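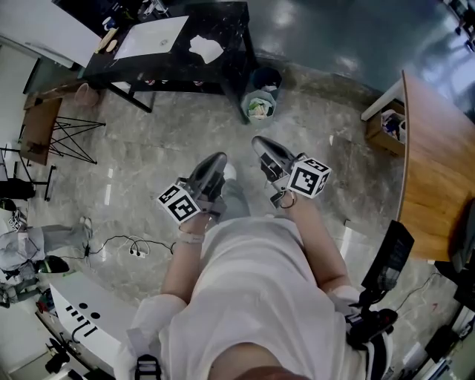 Der Boden, grau marmoriert und poliert

Streifen auf poliertem Boden gehen nicht weg, Vermieterin will Antwort bis August

Gefragt von Smaranda Husar am 28. April
Kategorie: Haushalt > Böden und Fliesen

Hallo zusammen,

wir wohnen seit dem Winter in einer Wohnung mit glänzendem Boden, grau, Marmormuster. Ob echter Stein oder eine sehr selbstbewusste Fliese, weiß ich nicht. Die Vermieterin sagt »Marmor«, allerdings sagt sie zur Abstellkammer auch »Ankleide«.

Mein Problem sind matte Streifen. Nach jedem Wischen sieht man im Gegenlicht genau, wo ich langgelaufen bin, wie bei einem Rasenmäher. Bisher probiert: Essigreiniger (ja, ich weiß inzwischen), danach Vikudum Glanzpflege nach Anleitung, danach Vikudum nicht nach Anleitung, nämlich doppelt so viel. Seitdem klebt es zusätzlich. Mein Mann findet, man müsse ja nicht im Gegenlicht gucken. Im August kommt die Vermieterin zur Begehung und möchte vorher schriftlich wissen, wie ich den Boden pflege. Die Wahrheit scheidet aus.

Wie kriege ich die Schicht runter, und sind die matten Stellen vom Essig noch zu retten?

3 Antworten

Antwort von Ciobanu (hilfreichste Antwort)
Du hast vermutlich zwei Baustellen übereinander. Oben liegt ein Film aus zu viel Pflegemittel, darunter sind vielleicht angeätzte Stellen. Erst der Film, dann sieht man weiter.

Zum Testen einen Tropfen Essig in eine versteckte Ecke, am besten unter einen Schrank, und kurz warten. Bläschen oder ein matter Fleck sprechen für Kalkstein oder Marmor. Passiert gar nichts, ist es eher Feinsteinzeug, und deine Vermieterin hat ein großzügiges Verhältnis zu Begriffen. Danach sofort mit klarem Wasser abwischen.

Für den Film brauchst du einen Grundreiniger, der für Stein zugelassen ist. Säurefrei, ich schreib es vorsichtshalber zweimal: säurefrei. Immer nur kleine Flächen, einwirken lassen, nicht antrocknen lassen, mit weißem Pad lösen, aufnehmen, dann zweimal klar nachwischen. Das Wischwasser öfter wechseln, als einem lieb ist. Zum Schluss mit einem Mikrofasertuch trocken nachgehen, sonst malst du dir die nächsten Streifen selbst.

Ist es echter Marmor und bleibt er stumpf, hilft kein Mittel aus der Flasche. Dann muss ein Steinmetz polieren. Bei uns hat der Flur 200 Euro gekostet, 12 Quadratmeter, Anfahrt inklusive, und er hat beim Wort Essig hörbar eingeatmet.

Antwort von Handell
Schmierseife. Hat meine Oma immer genommen. 36 Jahre denselben Boden, tipptopp.

Kommentar von Ciobanu: Schmierseife baut bei regelmäßigem Gebrauch selbst einen Film auf. Auf poliertem Stein würde ich das lassen.

Kommentar von Handell: Meine Oma nicht.

Antwort von Nirnix
Grundreiniger sehe ich auch so. Heißes Wasser kannst du dir sparen, bei mir reichten 30 Grad, heißer trocknet es nur schneller weg. Und im Alltag wirklich nur einen Spritzer neutralen Reiniger in den Eimer. Der Vermieterin würde ich schreiben: »Regelmäßige Reinigung mit pH-neutralem Mittel.« Wenn du heute damit anfängst, ist es bis August sogar fast wahr.

Kommentar von Smaranda Husar: Ecke getestet, es hat gebläschelt. Also doch Marmor. Ich muss mich bei der Ankleide entschuldigen. Grundreiniger ist bestellt.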